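Search this blog
Type and press enter
Go

Notus by Grurix, after a full semester with a student club

I promised the comments crowd a review of Notus back when we bought it, and then competition season ate me alive, so thank you for your patience! We've now labeled over 4,000 clips with it, we've been to the Lacroix Challenge in March and come home again, and I have opinions.

Quick background if you're new. I help run the robotics club at Brillmont, which is mostly second-year students plus a couple of very determined first-years. Our project this year was putting groceries and snacks away in bins: pick a thing up, get it in, pick the next thing up. The students collect examples with hand-held grippers, we label the clips, and the labels train the model that drives the arm in the lab. Collecting is the fun part and everyone wants to do it. Labeling is where clubs go to die. Last year we did it in a shared spreadsheet with timestamps typed in by hand (I still find stray colons in my dreams), and when we had some money left over I went shopping.

Notus is a desktop program for labeling video. You load clips, mark where an action starts and stops, draw an outline around the object being handled, and it carries the outline forward for you. The club license was $1,399 for the year, any number of students, one project. That was a big chunk of our budget, so I've tried to be picky.

Setting it up

Installing was painless on our lab machines and a pain on student laptops. Two of the older ones refused to play clips smoothly until Jingyi Zou found the half-resolution setting, which is tucked under Export of all places. Once that was on, everyone could work from their dorm rooms. The tutorial project is all mugs on a clean gray table. Lovely, but our clips look nothing like it.

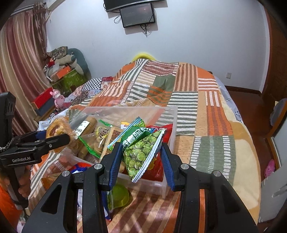

Outline tracking is what you're paying for, so let me get into it. You click on an object three or four times, Notus guesses the edge, and then it follows that edge through the clip. On boxes, bottles and toys it was excellent, and I could go whole minutes without touching the mouse. Snack bags are a tougher customer. They crinkle, they shine, half of each one is a see-through window, and they come in the same handful of colors. The green peas are our favorite torture test: with the bag held between the blue pads and another green packet directly behind it, Notus loves to swallow both and call them one object. You can fix that with a "not this" click on the second packet, and the fix usually sticks for the rest of the clip, but you have to notice it first. Kaja Petrauskas got so good at spotting it that she could do a clip of peas faster than I could do a clip of blocks.

Marking actions is the part I'd give full marks. You hold down a key while the action is happening and let go when it's over. That's all! Our first-years were up and running in one meeting. You can nudge the ends a step at a time with the arrow keys, and the timeline colors are easy to tell apart, even for our one colorblind member, who had given up on the spreadsheet completely.

The label list

We ended the year with 101 labels, and that is on us, not on Grurix. Notus lets anyone add a label by typing it, so by midseason we had "packet," "Packet," "snack packet" and "pack." There is a merge button and it works fine. What I want is a lock, so one person owns the list and everybody else picks from it. Pao-chu Kwan, our faculty advisor, wrote to support about this and got a friendly answer saying it's on the roadmap. If you're starting fresh, agree on your labels on paper before you open the program. I'd keep it under thirty.

While you're at it, agree on what counts as "in the bin." We had a long argument over this one (pizza was involved). A flat little packet is easy, it's in or it's out. Then you get something like the big silver-white bag with the blue bands, which has its top edge up over the rim and its bottom edge hanging over the cloth. Half the club said in, half said out, and Pascal Perrin said it depends on what the arm would do next, which was annoying and correct. We added an "on the rim" label. Notus makes it simple to go back and relabel a whole batch at once, and I was very glad of that, with three weeks of clips to redo.

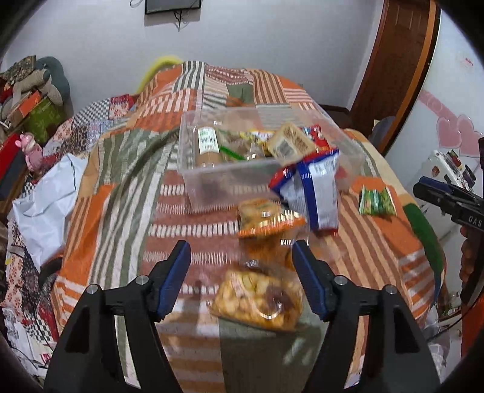 What bugged me

The project cap. A club license stops at 3,000 clips, and I didn't see that anywhere on the order page. We hit it in the middle of a session and had to archive the early clips into a separate file to keep going. You can still export both and stitch them together afterward, but Lucienne Lefèvre lost an evening to it, and she was supposed to be tuning the arm.

Autosave is every ten minutes, with no way to change it. Ten minutes of outlines is a lot of outlines. Hit save yourself, often.

Shiny wrappers. I know, I know, they're hard for everybody. Still, when the light slides across a bag the outline slides along with it, and we ended up redoing most of the glossy ones by hand. Grurix put out an update in the spring that helped a bit with bottles and didn't do much for bags.

Also the program makes a chime whenever you finish a clip. Cute for one person. With eight people in a room it's a pinball arcade. You can mute it in Preferences, second tab.

Did it help us at Lacroix?

I think so. We finished in the middle of the pack, up from second to last, and the arm got nearly everything rigid on its first try. It fumbled the soft bags, same as most of the teams near us. How much of that is the labels and how much is Lucienne's tuning, I couldn't tell you.

Would I buy it again

Yes, with a grumble about the cap. If your club handles mostly solid objects and has a few thousand clips or fewer, go for it. If you're doing bags, ask for the trial and feed it your ugliest clips before you pay. For a group with just a few dozen clips, I'd stick with the spreadsheet and spend the money on a second set of pads.

Four stars out of five from me. The students voted three and a half, mostly over the chime.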